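5. Comparing two grippers on a wipe-down task

Use this section after you have finished pairing (section 3) and the jaw zero check (section 4). It explains how to run the same short cleaning task with two sets of fingertips on the Hotthorpe hand-held grippers and decide which set to keep for your recordings. Plan on around 21 minutes for a first run, less once you know the steps.

The bathroom task was chosen by Sneha Joshi for the Skorov trials because it puts thin cloth and glossy curved surfaces in the same job. Any room with a hard floor will do, as long as you use the same room for both sets.

5.1 Before you start

You will need:
Two Hotthorpe hand-held grippers, left and right
Fingertip set A (standard) and set B (soft)
Head camera with the Azar mount
One cleaning cloth in a plain color that stands out from the floor and the fixtures
The Stultano recorder, with at least 6 GB free

Caution: Unplug or switch off any powered fixture you plan to touch. Do not spray liquid on the grippers. The housings are not sealed.

Caution: Keep cords and hoses out of the space where you will put your feet. You will be looking at your hands for most of the task.

5.2 Set up the head camera

1. Put on the head camera and tighten the strap until it does not shift when you nod.
2. Stand or sit where you will work and hold both grippers out in front of you, elbows slightly bent.
3. Open the preview on the recorder. Tilt the camera down until both square markers are inside the picture.
4. Swing each gripper slowly to the left and right. If a marker drops out of the preview before you reach the edge of your work area, move closer to the fixture and try again.
5. Lock the mount. Do not change the tilt between set A and set B, or the two runs cannot be compared.

Note: The marker must face the camera for tracking to work. Small turns of the wrist are fine. If you have to roll your wrist far over to reach a spot, expect a gap in the track.

5.3 Run the task

1. Fit set A to both grippers.
2. Press Record and hold still for a slow count of three.
3. Pinch the cloth with the right gripper. Take it near a fold, so there are at least two layers between the fingertips.
4. Keep the left gripper open and in view. It is there to steady the cloth or take it over if the right one slips.

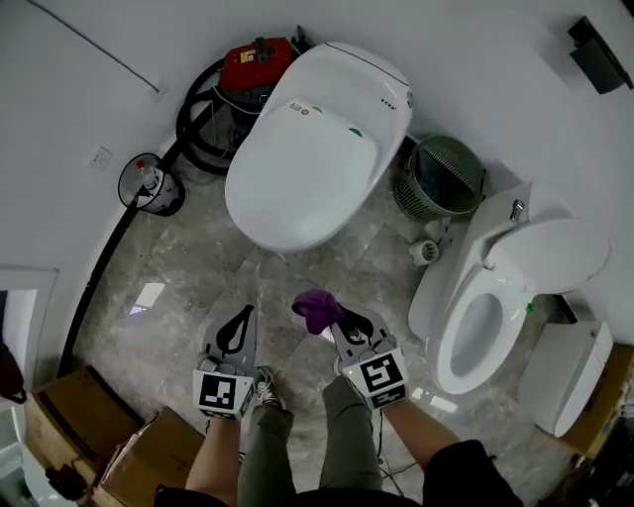
Figure 5-1. Cloth held at the tip of the right gripper, both markers toward the head camera.

5. Wipe the closed lid from back to front. Use light pressure and let the cloth do the work.
6. Pass the cloth to the left gripper and wipe back the other way.
7. Return the cloth to the right gripper, hold still again, and press Stop.
8. Repeat until you have six good runs, then fit set B and do the same.

If you drop the cloth, leave the recording going, pick it up with the gripper and carry on. A drop is part of the result. Only throw out a run if you used your bare hand.

Note: With set B the cloth may bunch up between the fingertips. Open the jaws fully before you take a new grip. Half-opening them tends to drag the cloth along – this shows up in the track as a second, false grasp.

5.4 Read the results

Open the session in the recorder and select Compare. For each set you will see the number of drops, the time per run and the share of the run in which both markers were tracked.

Look at drops first. In the June trials Jyoti Grewal logged 259 runs, and set B dropped the cloth less often but took longer on the handover. If your own times are close, keep the set with fewer drops.

If marker tracking is poor on both sets, the fault is most likely in the camera angle or the lighting. Go back to 5.2 and repeat it with the room lights fully on. If it is poor on one gripper only, wipe its marker with a dry cloth and check the plate for scratches.

Replace the fingertips after 200 runs, or sooner if the pads look shiny. Record the change on the log page at the back of this guide before starting section 6.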